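Sharing a packing bench with a robot: tips from the Keltow kitchenware shop floor
By Itzel Rosales

Our bench got its gripper arm in September. It was going to free us up for more interesting work, and so far the interesting work is wiping its fingers. A few habits that have helped.

Clean the fingertip pads at the start of the shift. Lint-free cloth, plain water, no bench spray. Flour dust from the sample room gets everywhere, and the arm takes it personally.

Keep the pad readout open on the bench screen while you load mugs. Five circles, one per sensing spot, and on our setup a bigger circle means a firmer press. If the big ones bunch to one side, the mug is probably crooked in the tray.
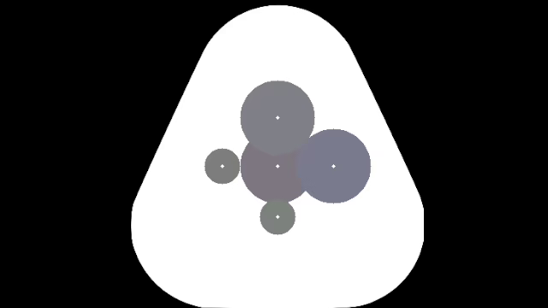 Straighten the tray before you touch any settings. I lost 13 mugs learning this, and Quan in dispatch still has the handles in a jar.

Write your fixes on the tray label, in pencil. The arm remembers 152 item shapes and forgets every favor you do it.

Swap jobs every 60 minutes. Watching a machine pack is harder on the neck than packing was, and the person on wrapping duty gets to talk to someone.

Leave the awkward stuff to hands. Gravy boats, teapots, anything with a lid – we still do those, and we're quicker at it. I mention this at every meeting.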